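How I Set Up a Snack Table for Movie Night (Without Buying a Whole New Table)

Every fall, right when it gets dark before dinner, I start hosting again. Pivomance is what my sister and I call our movie nights (long story, it started as a typo in a group text) and over the years I've gotten pretty particular about the food part. People always ask me how I lay it all out, so I finally wrote it down!

Start with the table. Mine is plain and brown and it has been through a lot. I wipe it down and leave the cloth in the drawer, since somebody always catches a corner with their sleeve and takes a soda down with it. If your table is near a wall, pull it out enough for people to get to both ends.

Next, the drinks, and I put these down before anything else. They're the tallest thing you've got, so they go at the back, in the middle. I spent years lining bottles up in one long row and it ate half the table. Then I got a clear two-tier stand, the kind stores use for nail polish and little jars, and I've never gone back. Six bottles fit on it, three up and three down, and the back ones sit just high enough that you can grab one without knocking over its neighbor. Put the bottles in from the back row forward. Labels out, if you're fussy like me.

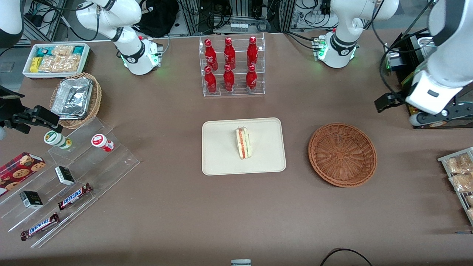 Once the drinks are down you can build everything else out from them. I like a tray right in front for the sandwiches, with nothing tall between it and the hungry people. Cut them into triangles and stand the wedges up on their crusts so you can see the filling. They look like twice as much food that way, and picky eaters can tell what they're getting without lifting the bread (you know who you are, Dad).

For sandwiches that stand up, go easy on the spread. Butter or mayo right to the edges, but thin, then lettuce, then whatever is juicy in the middle. Pat your tomato slices with a paper towel first. Press the whole thing gently under a cutting board while you do something else, and cut with a bread knife, wiping the blade between sandwiches.

Packaged stuff gets its own tray off to one side. I keep it in the packets! I used to pour crackers into bowls and by the second movie they'd gone soft. Mix up the colors a bit and tuck the bigger bags behind the smaller ones.

Anything in a foil container goes in a basket. My friend Zuzanna Walczak taught me this one, and it makes a takeout tray look like you meant it. It also gives you something to hold on to when you carry it in from the kitchen. For baked pasta I heat the oven to 350, leave the foil on until the last ten minutes, and put a folded dish towel in the basket under the hot pan.

And keep one basket empty. I mean it. It's for rolls if somebody brings rolls, or napkins, or the bag of clementines that shows up with the last guest. I used to fill every inch of the table and then stand there holding someone's brownies with nowhere to put them.

I do all the dry things in the afternoon, sandwiches about an hour ahead under plastic wrap, and cold drinks go out when the first car pulls up. Ice stays in the kitchen with a scoop.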